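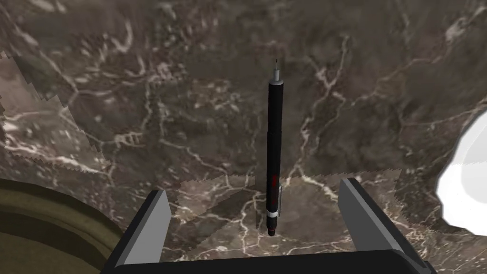 Monthly check of the gripper on the Perkska cell, August, done by Ha-neul Ko with the comments of Ah-rin Yoo. Please work from top to bottom and write a comment also when the point is in order. For points 4 to 6 the fingers must be apart and the test piece between them but not yet held, as with the black mechanical pencil, lead end up and the gap open on both sides of it. We use the wrist view for these points, so the palm is at the bottom and both inner faces can be judged together.

## A. Before starting

- [x] **1. Cell stopped, key with the person who checks.** Key was with Ha-neul from 13:00.
- [x] **2. Speed limited to 2 percent for all moves by hand.** It was left at 98 after the last job. Please put it back when you finish, I have written this also in July.
- [x] **3. Simulated run of the same program made first.** Done, no collision reported. The marble surface in the simulation is only a texture, so do not use its veins to judge if the arm is straight.

## B. Gripper

- [x] **4. Inner faces of the fingers clean, no loose edge.** Wiped with a dry cloth. On the real left finger there is a small mark near the top. It can stay, but look at it again next month.
- [x] **5. Both fingers open to the same distance from the centre.** In order.
- [ ] **6. Fingers close at the same moment on a thin piece.** Not in order. The right finger touches first and pushes the pencil a little before the left one arrives. Tested again after homing, with the same result. Jin-sol Kwon will look at the finger coupling.
- [x] **7. Screws of the palm cover tight.** One was turned by a quarter. The others did not move.
- [x] **8. Grip force set to 95 in the Mesau menu.** Value read and correct. If you change it for soft pieces, write the old value here.

## C. Cable and arm

- [x] **9. Cable does not pull when the wrist turns fully.** In order, but the second clip sits very near to the joint -- I would move it by one hole.
- [x] **10. No unusual sound in slow movement.** Slight clicking at the wrist in one direction only. Byung-chul Hwang listened too and thinks it is the cable clip from point 9.
- [ ] **11. Emergency stop tested from both sides of the table.** Only the door side was tested. The other button was behind the Jerker trolley and we could not reach it. The trolley must be moved and the test made before the cell runs again.

## D. Papers

- [x] **12. Backup of the program saved.** Saved under the usual name with the month at the end.
- [ ] **13. Spare finger pads in the drawer.** One pair is left. Kyu-ri Jeon has been asked to order more, the same type as before.

**Result:** the cell stays stopped until points 6 and 11 are closed. Point 13 does not stop the work.

**Comment of Ah-rin Yoo:** For point 6, please repeat the test also with a thicker piece. If the fingers then close together, the fault may be in the last part of the travel and the coupling does not need to be taken out completely. Write both results on this sheet -- not on a separate paper, as last time we could not find it.

Checked: Ha-neul Ko
Read: Ah-rin Yoo
Open points to: Jin-sol Kwon (6), Ha-neul Ko (11), Kyu-ri Jeon (13)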